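The Green Ball

Vaughan Lockyer had put the white cloth on the table himself, and he had not put it on well. He knew this. His wife would have smoothed it out from the middle with both palms, the way she used to at Easter, but she was in Eskola until the end of May helping her sister with the new baby, and so the cloth lay the way Vaughan had left it, bunched up along one side like a bed somebody had climbed out of in a hurry.

He set the basket down in the center and the ball a little to the left of it, and then he stood back and rubbed his chin.
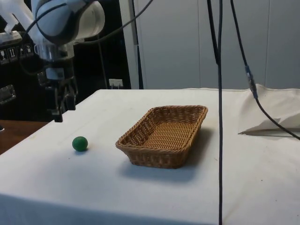 The basket had come from a market in Stallia, the summer they drove the old road down to the coast and the radiator gave out twice. It had held bread for years, and then rolls of yarn, and after that it held nothing much and lived on top of the refrigerator, where it gathered dust and, one winter, a family of moths. The ball was newer. Their grandson had left it behind at the age of four, under the sofa, and had telephoned that same evening – with a good deal of help from his mother – to ask that it please be kept somewhere safe.

"Somewhere safe," Vaughan had promised, and then he had gone and put it in a coat pocket and forgotten it for the better part of three years.

Well, the boy was coming on Saturday. He was seven now and might not care one bit about a green ball, and Vaughan had told himself so all through breakfast, and again while he was washing the cup. But a promise made over the telephone was still a promise, and a basket seemed a kinder place for it than a pocket with a hole in the lining and an old ferry ticket to Rokilau.

He thought about calling his wife to ask whether she minded about the basket. Then he thought about the cloth, and what she would say if he described it to her truthfully, and decided the call could wait until after supper. 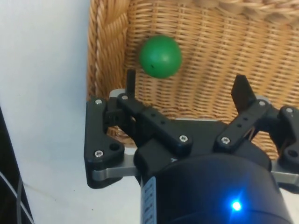
The green ball and the basket from Stallia.

He tugged at one corner of the cloth, which made it worse, and went to see about the potatoes.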